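# Dahlienknollen schrumpeln im Keller, was tun?

Forum Garten & Balkon > Überwintern
Gelesen: 312

**Yasmine Lahlou**, 2018-12-18

Ich habe dieses Jahr zum ersten Mal Dahlien im größeren Stil gehabt, insgesamt 17 Knollen. Die meisten sind rote und orange Pompondahlien, dazu drei Stück von der Sorte Brastolthorpe, die ich bei der Gärtnerei Stergiou gekauft habe und die nicht billig waren. Nach dem ersten Frost habe ich alles auf eine Handbreit zurückgeschnitten, ausgegraben, die Erde grob abgeschüttelt und die Knollen eine knappe Woche kopfüber in der Garage abtrocknen lassen. Bis dahin lief alles so, wie es auf den Merkblättern steht.

Danach sind sie in den Keller gekommen. Unser Keller ist ein normaler Hauskeller mit Heizungsraum nebenan, das Thermometer zeigt im Moment rund 17 Grad. Kühler bekomme ich es dort nur, wenn ich das Fenster dauernd offen lasse, und dann meckern die anderen im Haus. Gestern habe ich nachgesehen und einige der dünneren Knollen fühlen sich weich an und haben Runzeln. Zwei hatten am Stängelansatz einen grauen Belag.
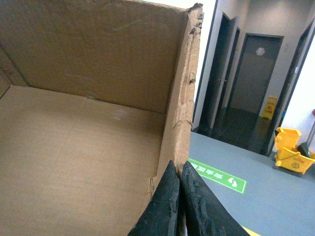 Eingelagert habe ich die Knollen lagenweise in Zeitungspapier, ohne Sand oder Torf. Mein Vater hat das früher so gemacht, allerdings in Holzstiegen und in einem Erdkeller. Ich nehme einfache braune Kartons aus Wellpappe. Auf dem Kartonboden sind ein paar kleine weißliche Stellen und ein blasser Fleck, und jetzt überlege ich, ob ich die Pappe überhaupt weiterverwenden soll oder ob ich mir damit nur Sporen an die Knollen hole. Riechen tut sie nach nichts.

In der Garage wäre auch Platz. Dort sind es zurzeit 5 Grad, aber im Januar kann es kurz unter null gehen, und die Garage ist nicht gedämmt. Die Wand zum Haus hin bleibt etwas wärmer.

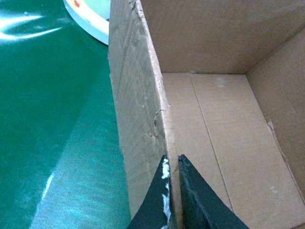

*Seitenwand vom Karton: die Kante ist ausgefranst und hat eine Kerbe.*

Meine Fragen also:

- Kann man schrumpelige Knollen noch retten, oder ist das Kompost?
- Keller oder Garage?
- Karton behalten, oder lieber Kunststoffkiste?
- Beim Landhandel wurde mir ein Pulver namens Proturine zum Einstäuben empfohlen. Hat das jemand verwendet?

Teilen wollte ich die Knollen eigentlich erst im Frühjahr. Falls das jetzt besser wäre, bitte auch sagen.

Danke schon mal
Yasmine

---

**Omar Aoun**

Garage. 17 Grad ist zu warm, da treiben die dir im Januar aus oder vertrocknen. Decke drüber und gut. Die weichen weg.

---

**Stamatia Konstantinidis**

Hallo Yasmine,

ganz so streng wie Omar würde ich nicht sortieren. Runzelig und faul sind zwei verschiedene Sachen. Drück mit dem Daumen auf die Knolle. Wenn sie nachgibt wie ein alter Apfel, fehlt ihr Wasser, und das lässt sich oft noch beheben. Wenn sie matschig ist, Saft austritt oder sie unangenehm riecht, muss sie raus. Bei einem Wurzelstock mit mehreren Knollen kannst du auch nur die faule abschneiden, mit einem sauberen Messer bis ins helle, feste Fleisch. Die Schnittstelle lässt du zwei Tage offen an der Luft trocknen, bevor der Rest zurück in die Kiste kommt.

Für die schrumpeligen nehme ich leicht feuchtes Kleintierstreu oder gebrauchte Blumenerde. Leicht feucht heißt: eine Handvoll zusammendrücken, es darf kein Wasser kommen und der Klumpen soll wieder auseinanderfallen. Die Knollen so einbetten, dass sie sich nicht berühren, die Stängelansätze schauen oben heraus. Nach zwei bis drei Wochen sind sie meistens wieder praller. Über Nacht in einen Eimer Wasser legen, wie man manchmal liest, würde ich lassen. Ich habe auf die Art einmal eine ganze Kiste verloren.

Zeitungspapier zieht in einem warmen, trockenen Keller noch zusätzlich Feuchtigkeit heraus. Im Erdkeller von deinem Vater war die Luft vermutlich deutlich feuchter, da passte das Papier.

Zum Standort: Garage, an die Hauswand, auf ein Brett oder eine Palette und nicht direkt auf den Beton. Leg ein Thermometer mit Minimalwert mitten in die Knollen. Solange es dort über drei Grad bleibt, musst du gar nichts tun. Wenn eine Frostwoche angesagt ist, stellst du alles ins Treppenhaus oder zurück in den Keller. Ein paar Tage Wärme machen ihnen nichts.

Karton geht, wenn das Material darin nur leicht feucht ist. Eine ausgefranste Kante spielt für die Knollen keine Rolle. Was die hellen Stellen am Boden sind, kann ich vom Foto her nicht sagen. Wisch mit einem trockenen Tuch drüber und schau nach einer Woche noch einmal. Werden sie größer oder pelzig, kommt die Pappe ins Altpapier. Kunststoff nur mit Löchern oder ohne Deckel, sonst hast du Kondenswasser an den Wänden und dann kommt der graue Belag erst richtig.

Teilen im Frühjahr, wenn die Augen zu sehen sind. Jetzt würdest du raten müssen, und gerade bei den Brastolthorpe wäre das schade. Schreib die Sorten vorher an, am besten mit Bleistift auf Holzetiketten und mit Draht direkt am Stängel befestigt. Filzstift ist bei mir bis März regelmäßig verblasst.

Grüße
Stamatia

---

**Rianne Van Damme**

Zu Proturine, weil dazu noch nichts kam: Ich hatte es zwei Winter lang. Einen Unterschied zu den unbehandelten Knollen habe ich nicht gesehen, und es staubt ziemlich. Auf frische Schnittflächen gebe ich heute Holzkohlepulver, sonst nichts. Den grauen Belag am Stängelansatz habe ich jedes Jahr an einzelnen Stücken. Ich bürste ihn mit einer alten Zahnbürste trocken ab und schneide den hohlen Stängel kürzer. In dem Rest steht gern noch Wasser, auch wenn die Knolle außen trocken aussieht.

Bei den Kisten bin ich inzwischen bei den stapelbaren von Vilto, die mit den Schlitzen an der Seite. Zwei Lagen Zeitung auf den Boden, dann rieselt das Streu nicht durch. Mit Kartons ging es vorher auch, nur stapeln ließen sie sich bei mir nach dem zweiten Winter nicht mehr.

Ich kontrolliere alle drei Wochen, im Februar öfter. Wer früh Blüten will, kann einen Teil ab Mitte März in Töpfe setzen und hell stellen. Den Rest pflanze ich nach den Eisheiligen direkt ins Beet.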